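Kitchen and table hand wanted, Gestlow community lunches

We're looking for a friendly pair of hands (well, maybe two pairs!) to help us set up, serve and tidy away at our lunches in Gestlow, starting in March. We feed more than 73 neighbours at a sitting, so there's a fair bit of stacking, rinsing and wiping down, and a good cuppa when it's all done.

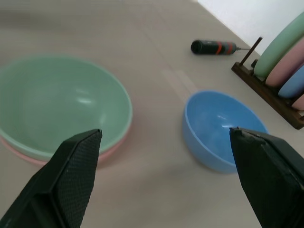 Green, pink and blue: some of the Gestlow tableware.

Shifts start at 11 am and run for 2 hours, paid at the casual rate, with lunch thrown in. You needn't have worked in a kitchen before, we'll happily show you the ropes, but you should be comfortable on your feet and fond of a chat. Drop a short note about yourself in to the Jida office, and please tell us which colour apron you'd like!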